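The robots at the end of the hallway

I've been promising a post about the open day at Trarolier for so long that my sister has stopped asking, so I'm sitting down with a pot of tea and getting it done.

Some of you will remember that my nephew's science teacher, Joon-young Yeon, passes along flyers for anything in our area with a motor in it. This one came home folded into a math book. Tours in the morning, demonstrations after lunch, free parking behind the Peeters building, and 60 places in all. I signed us up that same night, even though I'm a retired bookkeeper and the most complicated machine I own is a sewing machine with a temper.

We got there early and of course we parked in the wrong lot, so we had a nice long walk past the loading docks and came in by the wrong door too. A very kind young woman pointed us down the hallway, and we joined a group of 7 people who had done exactly the same thing. We stuck together for the rest of the day like kids on a school trip!

The morning was mostly talks. There was one about warehouses that went over my head a little, and one about how long it takes to get a robot to do something a toddler can do without thinking, which I loved. The man who gave it, Boris Živković, has a slow, gentle way of speaking, and he kept stopping to ask if we were all still with him. He told us he had spent most of one winter on folding towels. I would have hired him on the spot for my linen closet.

Lunch was sandwiches and a lemon cake from Birka, the bakery on the corner. I had two slices and I'm not sorry. If you're ever out that way, go for the cake alone.

After lunch they split us up, and our group got the two-armed robot, which they call Zarix. I had pictured something with a face, I suppose from the movies, but it's a pair of white arms reaching over a table, with black grippers for hands. The fingertips are bright green, the very same green as the lime popsicles we used to get at the pool. My nephew had his nose as close as they'd let him put it.

What I hadn't expected was how much of the job is ordinary handwork. I had it in my head that you pressed a button and stood back. But there was brown paper to cover the table with, and there was a cardboard box taped shut down the middle, and to me it looked a lot like my own kitchen in the week before the holidays. Boris said a plain closed box is a wonderful thing to practice with, as two arms have to agree with each other about it, one on each side, and neither can be in a hurry. I thought about moving my mother's dresser down the stairs with my brother in 1988 and knew just what he meant.

Somebody asked whether the arms would be out doing deliveries soon, and Boris laughed and said he'd be happy with a good afternoon of boxes. I asked about the noise, which is softer than I'd imagined, a sort of hum and click. A little girl asked if it got tired. He took that one as seriously as all the others and told her no, but the people do, and that's why there's a coffee machine in the hallway.

I took far too many notes on the back of the program and hardly any of them make sense now. One just says "40, not 70!!" with a line under it, and I've asked my nephew and he doesn't know either. If you were in our group and can tell me, please leave a comment.

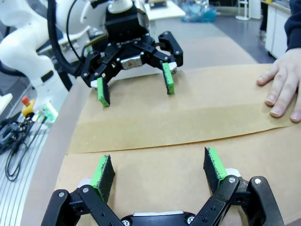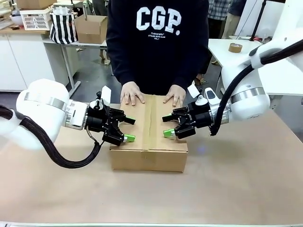
Hands and grippers at the paper-covered table, Trarolier open day

They're planning another one next February, and I've already put our names down. I'll try to find the right door.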